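Gripper back at work after 17 readings of the manual

The hand-held gripper at Hallov's Gravby workshop is back in use this February, after a spell in which it would close on everything except the thing in front of it.

Greer Innes, who looks after the tool, traced the fault to a stiff joint on one finger. The joint was stripped, cleaned and put back together in 22 minutes, or three hours if you include the hunt for the right hex key. It was in the drawer marked "hex keys", where no one had thought to look.

Both fingers were then lined up again and the opening checked at 21 points along its travel. Rodrigo Guerreiro wrote down the results and has asked that the next person to "just give it a tweak" write that down too.

"It's a simple tool," said Innes. "That's why everybody has a theory about it." 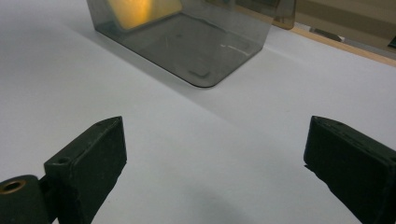

The gripper's two black fingers, open, with a tinted see-through container ahead of them on the white table.

The joint will now be cleaned every month. A sign-up sheet has gone up by the kettle and so far bears one name, in Innes's handwriting. The name is Guerreiro's.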